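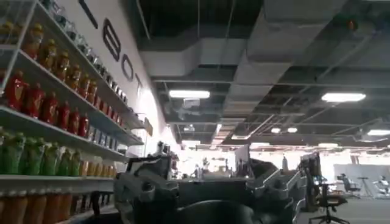

Bottles on white shelving, red ones below the amber ones.

Refill shop vs. big jugs for dish soap and laundry, is anyone saving money?

pinemarten_50
We moved to Orkurcombe in September and there's a refill shop in town, Van der Linden. You bring your own bottle and they fill it by weight. I like the idea but I'm not sure about the price. I worked out my dish soap for a year both ways and the shop came out a little higher than the big jug of Natik from the warehouse store. Has anyone else run the numbers?

gravelroad
I did it for a year. For us the jug was cheaper on paper but we used more of it. When there's a gallon under the sink everyone squirts. With a small bottle we went easier on it. I still buy laundry detergent in the jug.

tuckerbox
People say that about using more and I've never seen it in my house. We use a pump that gives the same amount every time. Soap is soap. Buy the biggest one that fits in the cabinet.

hobnail
Check whether the shop zeroes out your bottle before filling. Mine is glass and weighs a lot empty. One time the new kid at the register forgot and I paid for the glass too. They fixed it when I pointed it out.

pinemarten_50
They do zero it, there's a scale by the door and you write the weight on a piece of tape. I was using an old syrup bottle, which was a mistake. Couldn't get the smell out.

lowtide_dee
Hot water and baking soda overnight, then rinse and let it dry with the cap off. If it still smells the second time, recycle it. And please label everything. My sister had floor cleaner in a juice bottle and I don't think that's safe with kids around, label or no label.

tuckerbox
Agree on the juice bottle. That's one reason I don't like refilling at all. The original package has the directions and the poison control number on it.

gravelroad
You can refill the original package. I've had the same Rarkeck bottle for three years and the label is still readable. I put clear packing tape over it when it was new.

mrs_oxbow
I drive 50 minutes to the nearest refill place so for me it makes no sense. I tried the concentrate you mix with water at home. Decent for counters, bad for dishes. It wouldn't cut bacon grease.

hobnail
Which one was it? I had the same problem until I quit adding so much water. The directions on mine were too generous.

mrs_oxbow
The Natik one. I followed the directions exactly. I might try it stronger, but then it costs as much as regular soap.

pinemarten_50
OK, so I think I'll do dish soap and hand soap at the shop and stay with the jug for laundry. Does the shop's vinegar work for rinsing towels or is it just the grocery store kind at a higher price?

lowtide_dee
Same stuff as far as I can tell. Get it at the grocery store.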